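Call for Participants: Label and Color Coding Study, Fanville

Reference 1042. Open until all places are filled.
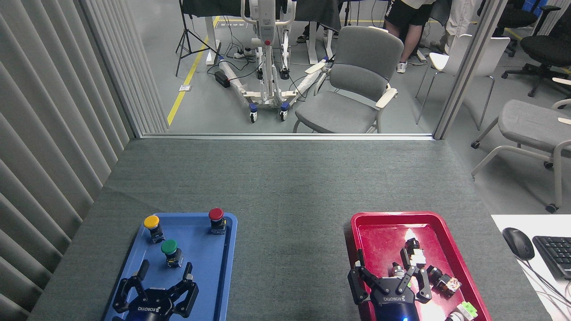
Antonina Lytvynenko writes that the last round asked too much of people who had never worked with control panels, and that anyone reading the notice at home could not tell whether they were wanted or not. Her point has been taken into account. The entry conditions below have been rewritten, and no experience with panels, wiring or machinery is required for Group B.

Purpose of the study

Rindar prepares written guidance on the labeling of switches, push buttons and indicator lamps for small workshops. The present study compares three ways of marking controls: color alone, color with a printed word, and color with a printed symbol. The measured values are the time a person takes to choose a control after reading an instruction, and the number of wrong choices per session. The results will be used in the next edition of the Rindar labeling guide.

The study does not test the participants. Individual scores are not ranked and are not given to employers.

Who can take part

Group A consists of people who use a control panel at work at least once a week. This includes machine operators, maintenance staff, electricians, stage technicians and laboratory staff. Proof of employment is not needed, but applicants will be asked to name the type of equipment they use.

Group B consists of people who do not use control panels at work. Office staff, students, retired people and people between jobs are all eligible.

There are 20 places in each group. Applicants for both groups must be 18 or older, must be able to read short instructions in English, and must be able to sit at a table for the length of a session with one break. Glasses and contact lenses may be worn. Reading glasses should be brought if they are normally used for printed text.

People with color vision deficiency are eligible and are encouraged to apply. Please state the type if it is known. A short color vision screening is carried out at the first visit in any case, and the result is recorded with the session data. It is not a medical examination and no certificate is issued.

People who took part in the July round cannot be accepted for this one, because the instruction texts are largely the same. They may register for the follow-up on lamp brightness, which will be announced separately.

What the sessions involve

Each participant attends two sessions on different days. The sessions are at least one week apart.

First session: registration, consent form, color vision screening, a practice block, and two test blocks. Duration is two hours including the break.

Second session: two test blocks and a written questionnaire. Duration is 90 minutes including the break.

In a test block, the participant sits in front of a panel with a number of marked controls. An instruction appears on a printed card. The participant reads the card, turns it face down, and presses the control that the instruction calls for. The panel records the time and the choice. None of the controls is connected to a machine, and the panel runs on low voltage.

Some blocks are run under reduced lighting, and some with recorded workshop noise played at a moderate level. Hearing protection is available on request. Participants who prefer not to do the noise blocks should say so on the application; they will be assigned to the quiet schedule, which has fewer places.

Participants may stop at any time without giving a reason.

Payment

Participants receive 300 for the completed pair of sessions, in local currency, paid by bank transfer after the second visit. Those who attend only the first session receive half of that amount. Travel costs are not refunded separately. Payment may count as taxable income, and each participant is responsible for declaring it.

Location

Sessions are held at the Celter building in Fanville, second floor, Room 6. There is an elevator. The entrance on the parking lot side has no steps. The bus stop is directly across the street. Parking is free for visitors, but the license plate number must be given at the front desk on arrival.

Time slots are available in the morning, in the early afternoon and on two evenings a week. Evening slots are normally given to Group A first.

Data protection

Names and contact details are kept apart from the session records and are deleted once payment has been made. Session records carry a code only. No video or sound recording of participants is made. The anonymized records, expected to total 3000 single choices, will be kept by Rindar and may be shared with the Tymoshchuk workshop safety group for its own review of labeling practice.

How to apply

Send an application by e-mail or by letter to the study office in the Celter building. Quote reference 1042 and include the following:

Full name and year of birth
Group applied for (A or B)
For Group A, type of equipment used and years of use
Color vision deficiency, if known
Preferred time slots, at least two
Whether noise blocks are acceptable
Telephone number for daytime contact

Do not send medical records, resumes or letters of reference. They will be returned unread.

Applications are handled in the order in which they are received. Applicants who meet the conditions will be called to agree on dates. When a group is full, further applicants are placed on a waiting list and will be contacted if someone withdraws. A place is held for five working days after the call; if the signed confirmation has not arrived by then, the place goes to the next person on the list.

Changes of appointment are possible up to the day before the session. One change per participant can be accepted. Late arrivals of more than 15 minutes will have to be rebooked, as the test blocks cannot be shortened.

Questions about eligibility should be sent to the study office before applying. Questions about the labeling guide itself go to the Rindar publications desk.

Notice posted August 11, 2022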